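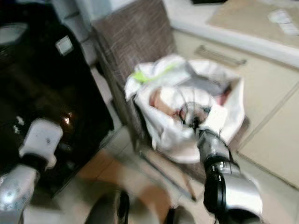
Kitchen chair clear-out, the full thread

Saadet Güneş
January 2, 2021

1/ Happy new year everyone! I am spending the first proper weekend of it sorting out the kitchen and I'm having a lovely time, so you're all getting a thread whether you want one or not.

2/ The kitchen has turned into the place where everything waits. Things to go upstairs, things to go to my sister's, things to go to the charity shop in Trultthorpe when it opens its doors for donations again. All of it ends up on the chairs. We eat standing up half the time!

3/ So the rule for today is chairs first. Every chair gets emptied and stays empty until bedtime. Margus Hunt from the allotment does his whole shed this way (seats, then surfaces, then floor) and his shed is nicer than my living room.

4/ The brown chair with the tall back is the worst offender and also my favourite chair in the house. It came from Marchetti when they were clearing out their old showroom, 18 pounds, and I carried it home on the bus. The pattern on the fabric hides absolutely everything. Tea, crumbs, biro. Brilliant chair.

5/ First bag to deal with is the white one with the green stripe. I love a bag like this for soft things, they squash down to nothing and you can get a whole arm in to rummage.

6/ Somebody has just asked if I label my bags. I do now! Masking tape and a fat pen. Last July I gave away a bag of what I thought was old pillowcases and it was our swimming things.

7/ Quick tea. Two chairs done. The small one only had newspapers on it, so I'm not claiming much glory for that.

8/ Right, the corner by the cooker. I've wanted to show you this wooden rack for ages. It's all slats, top to bottom, so air gets through it and so does a duster. I've had it 4 years and it has been a shoe rack, a plant stand, a place for onions, and at the moment it's a bit of everything. 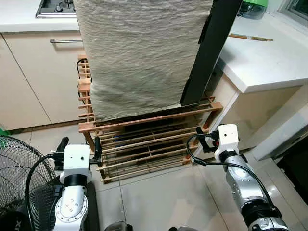
The slatted rack in its corner, with the cooker and the cream cupboards behind.

9/ Isn't that wood a gorgeous colour? It goes really orange when the afternoon light comes in. I gave it a rub with Dalex oil in the summer and it drank the lot.

10/ For those asking how to clean between slats: an old sock over a wooden spoon. Slightly damp, push it along the gap, turn the sock, next gap. You can do the whole rack during one episode of something.

11/ Then a dry tea towel along each bar. Don't soak it, the wood goes furry. I learned that on the onion shelf.

12/ The beige-grey cloth with the little ribs needs a good press, I know, I know. I rather like it rumpled. It's a nice soft colour next to the wood and I've been thinking about finding more of the same for a cushion. If anyone knows where to get fine ribbed fabric in that sort of shade, please shout!

13/ Replying to a few of you at once. Yes, the floor is tile all through. Yes, it's freezing on the feet. No, I wouldn't change it, you can drop a whole pan of soup on it and be finished with the mop in minutes (ask me how I know).

14/ Cupboard handles: the metal bar ones were here when we moved in. I wanted to swap them for little round knobs and I'm so glad I never got round to it. You can hang a tea towel on a bar. You can't hang anything on a knob except your sleeve.

15/ Back to the brown chair and its bag, and this is the part I've been looking forward to. My doll! She's going to my niece, who is nearly old enough to be gentle with her and has been promised her for months.

16/ I had her from when I was small. She has been through roughly 100 haircuts at my hands (none of them good) and one trip to Virnlow where she got left in a café and posted back to us by the owner, in a shoebox, with a biscuit.

17/ If you're packing a doll, please don't just drop her in face down with the books. Wrap the head in something soft and white. White matters, dark cloth can leave colour on a pale face and it's a pain to get off. Old cotton is perfect, vests, muslins, a worn-out pillowcase.

18/ Then fill the bag round her with more cloth so she can't roll about, and leave the top open until you're ready to go. I like the face uppermost so whoever opens it meets her first.

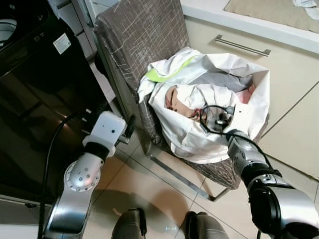
Doll in her white wrappings, bag on the brown chair.

19/ Look at her little face! I'm more emotional about this than I expected to be about a bag on a chair.

20/ Lots of love for the chair fabric in the replies, thank you! It does look like the glaze on an old plate, doesn't it, all those fine white lines crossing each other. I've never seen it on anything else. The legs are shiny metal and show every fingerprint, so those get a wipe with vinegar and water and then a dry cloth.

21/ Someone wants to know what goes with the doll. I'm writing my niece a letter with her full history, including the shoebox and the biscuit. My mum is knitting a cardigan. She has already rung to ask about sleeve length, so now I have to go and measure a doll's arm.

22/ Still to do: the windowsill, the drawer of takeaway menus, and the tin of buttons. I reckon the buttons will take me the rest of the evening and I won't throw away a single one.

23/ Margus has replied "surfaces next" with no other words. Yes, Margus. Going.

24/ Windowsill done! Found the spare key, a birthday card I never sent and a very old satsuma. Show me your chairs please, I want to see what's living on them. Best chair pile gets a jar of my marmalade, and I'll post it in a shoebox.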